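Managing Your Working Week
Handout 3: Saying no to meetings
Tutor: Hanna Semeniuk

Last session we filled in the time log. Bring it with you again, as we will need the totals for the exercise at the end.

Most people in the group found that short, unplanned requests took up more of the week than the work they had listed as important. A request is easier to turn down if you already have something written in the diary for that hour. Block the time first, then answer your messages.
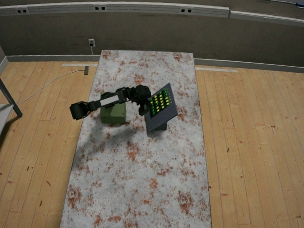
Set your blocks on the same hours each week where you can. Two hours is long enough for most tasks. Leave a gap after each one, as work overruns. It helps to think of the week as a surface with fixed edges, like the long platform with the arm stretched across it: one big item laid over the middle takes up room on both sides. Put the big item in first and fit the small ones round it.

Exercise (in pairs)
Pick one regular meeting from your log. Write a two-line reply declining it, then swap with your partner.

Reading for February: Yao and Xue, chapter 2, pages 17 onwards. Copies are in room 2181.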